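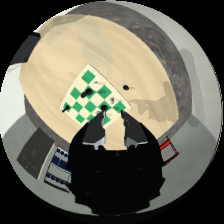

By Ching-wen Shek, workshop tips editor and the one who does most of the driving

If you've got an arm and a hand controller and you're about to spend an evening teaching it to move chess pieces in simulation, hello, I've been there! I keep a running page of tips for the Bondden bench and this batch is all about small things on a small board.

Start with a tiny setup. We use a five-by-five board (green and cream, easy on the eyes) and just a handful of pieces, and that's plenty. A full set looks impressive and then you spend the whole session knocking over pawns.

Use the wrist view for the last inch and the room view for everything before it. The wrist view is very wide and bends the table into a sort of puddle, so straight lines won't look straight. I used to steer by the edge of the board and come in crooked every time. Now I steer by the piece and the two fingertips, and ignore the rest.

Learn where your pale pieces hide. White on cream is tough, especially from overhead, and I've closed the fingers on plain air more often than I'd like to admit. Look for the little shadow beside the base. Kai-wen Fung just changed her board colors in the settings, which is the smarter fix, but I'm stubborn.

Come down from straight above, and stop. Let go of the stick, breathe, check both views, then go the rest of the way. The pause feels silly but it saves a lot of do-overs.

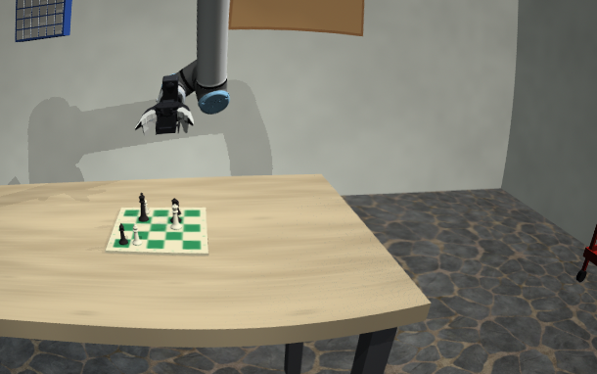
And open the fingers while you're still up high, please! Opening them down among the pieces is how you sweep the neighbor off its square. When two pieces are standing close together, turn the wrist so the fingers go in along the gap, even if it takes you an extra few seconds.

Keep your demos boring. Same lift height, same speed, same little pause. Alvar Torvik likes a flashy diagonal swoop and his runs are fun to watch, but the arm learned the swoop too and we had to throw out a whole afternoon in April.

If a piece ends up off the board, decide your rule ahead of time. Mine is that it stays where it is until the run is over, then I reset.

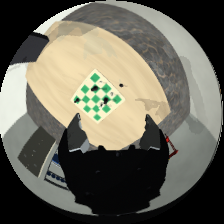 Source: Bondden bench simulator, saved by Yu-ting Fang

Save every run under a plain number and write one line about it right away. I'm on 2714 now and the notes that just say "ok" are no use to me at all. "Gripped low, tipped on release" is worth typing.

Last one: take a break after up to six runs in a row. My thumbs get sloppy before I notice, and the sloppy runs are a pain to find later. Pao-chu Kong sets a kitchen timer, and I've started borrowing it.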